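Revesero Opens Small-Kitchen Guide Covering Refrigerators and Counter Space

Plultbridge, Saturday, October 18, 2025

Revesero, the home organization service, has released a free guide to setting up the refrigerator and work surface in a small kitchen. The guide is written for renters and first-time owners who have one table and one refrigerator to work with.

It grew out of home visits carried out by Revesero staff in Plultbridge. The team visited 219 households and asked each one where food and drinks were kept and where meals were prepared. Tall bottles were the item people most often said they had no good place for.

"People buy racks and bins before they have looked at the shelf they already own," said Larasati Yeoh, who led the visits. "We ask them to clear the table first, then take one shelf at a time."

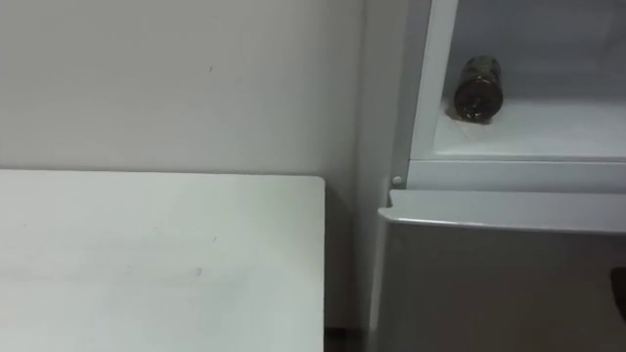

The guide asks readers to set aside 2 hours for the first session. Everything comes out of the refrigerator and onto the table, shelves are wiped down, and items go back by height. Bottles that are too tall to stand can be laid down if the cap seals tightly. Opened bottles with corks or loose stoppers should stay upright in the door.

A second chapter deals with the table itself. Readers are asked to pick a home for keys, mail and small appliances somewhere else, and to wipe the top down at the end of each day.

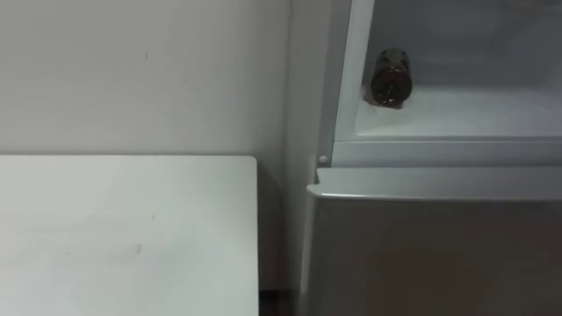

A brown glass bottle stored on its side in a refrigerator, next to a white tabletop.

"A lot of the kitchens we saw had the table right up by the refrigerator," said Valter Mendes, who edited the guide. "That is a good setup if the table is kept clear."

Printed copies will be handed out at the Skemeck store in Plultbridge beginning in November. The first run is 390 copies. Revesero will also hold a free evening class at the store that month, with room for 170 people. Sign-up is at the Skemeck service desk.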